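Why Do Oranges Have Such Thick Peels?
Bovside Museum of Food and Farming: Learning Pages for Ages 8 to 11

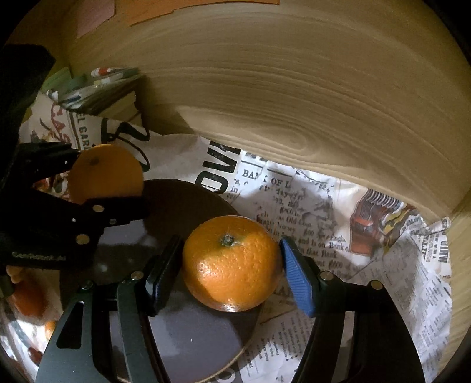

Every fruit has a skin of some kind. The skin of a grape is so thin that people eat it without noticing. The skin of an orange is thick and a little bitter, and most people take it off first. Scientists who study plants call the orange a citrus fruit. Lemons, limes and grapefruit belong to the same family, and they all have a peel of this kind.

What is the peel made of?

The peel of an orange has 2 main layers. The outer layer is the colored part. Cooks call it the zest. It is full of very small pockets of oil, and the oil gives an orange its strong smell. When a piece of peel is bent sharply, some of the pockets burst and a fine spray comes out. Keep the peel away from your eyes when you try this, as the oil stings.

The inner layer is white and soft, like a sponge. It is called the pith. The pith has many tiny air spaces in it. If an orange falls from a branch, the pith works as a cushion and helps to protect the juicy part inside.

What does the peel do for the tree?

An orange tree grows fruit in order to spread its seeds. The fruit takes many months to ripen, and during that time it must not dry out. The peel has a thin coat of wax on the outside that holds water in. The oil in the zest also helps, for many insects do not like the taste of it and go elsewhere to feed.

Are oranges always orange?

Young oranges are green. They are green for the same reason that leaves are green: they contain chlorophyll (say "KLOR-oh-fill"). When the nights become cool, the chlorophyll breaks down and the orange color shows. In countries where the nights stay warm, an orange may be sweet and ready to eat while its peel is still green.

What is inside?

Under the pith are the segments. Each segment has a thin wall, and inside the wall are hundreds of small bags of juice. Pull a segment open slowly and you will be able to see them. Some oranges have seeds. Others, such as navel oranges, usually have none. Farmers grow new navel orange trees by joining a cutting from one tree to the roots of another. This is called grafting.

Try it: Does an orange float?

You will need an orange, a deep bowl of water and an adult to help.

1. Put the whole orange in the water. Watch what it does.
2. Take the orange out and remove all of the peel, including as much pith as you can.
3. Put the peeled orange back in the water.

The whole orange should float. The peeled orange will often sink. The air in the pith makes the whole orange light for its size, in the same way that a life jacket helps a swimmer. Write down what you saw, then repeat the test with a lemon.

Words to know

Citrus: the family of fruits that includes oranges, lemons and limes.
Zest: the colored outer layer of the peel.
Pith: the soft white layer under the zest.
Chlorophyll: the substance that makes leaves and young fruit green.
Grafting: joining part of one plant to another so that they grow together.

School groups may visit the Citrus House at the museum's Cukside garden from April. Each group may bring up to 40 children.

Page last reviewed: Nov 13, 2019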